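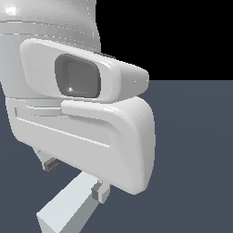 2025-02-05

Natural dye bench, day 4 of the eucalyptus run

Finally got the rust orange! I've been chasing this colour since October and this morning it came up out of the pot on the alum-mordanted wool, deep and even, no tide marks at all. I may have done a small lap of the workshop.

What changed from last time: I soaked the leaves overnight in rainwater before heating, and kept the pot at a bare simmer for 2 hours instead of boiling the life out of them. 300 g of leaf to 100 g of dry wool, same as the last batch, so the extra depth isn't from using more leaf. I suspect the rainwater. Our tap water has been hard all summer and the October skeins all went that sad biscuit colour.

Skeins on the line now, left to right:

Pluvo 4-ply, alum - the good one
Pluvo 4-ply, no mordant - softer, more of a terracotta, still lovely
Limine silk blend, alum - patchy near the ties, my fault, tied too tight
Limine silk blend, iron dip after - went a gorgeous grey-brown, like wet bark

I only left the iron one in for a few minutes and it kept darkening in the rinse bucket, so pull it earlier than you think. Iron makes silk brittle if you overdo it and I'd hate to lose the whole skein.

Cotton is another story. Two strips of the Dlamini calico went in with the wool and came out a pale apricot. Pretty, but it mostly rinsed away. They'd only had a quick soak in soy milk, one coat. Next go I want three thin coats with proper drying in between, and then leave them a week before they go anywhere near a pot. Slow, I know.

Saved the leftover bath in the lidded bucket by the back sink (labelled, please don't tip it out). It still has plenty of colour in it and I want to see what a second and third dip look like on undyed fleece.

Light test: snipped a bit off each skein, taped them to card and covered half with foil. Card is on the north windowsill. Check in a fortnight, then monthly.

The new scales from Cindico are a treat, by the way. They read to a tenth of a gram, so we can stop guessing the alum with the kitchen spoon. Whole jar plus lid came to 707 g this morning, written on the lid so we can keep track of what's left.

Still to do: strain the bath through muslin, rewind the patchy silk with looser ties and overdye it, order more alum. And pick up bark from under the big tree before the council mulches it!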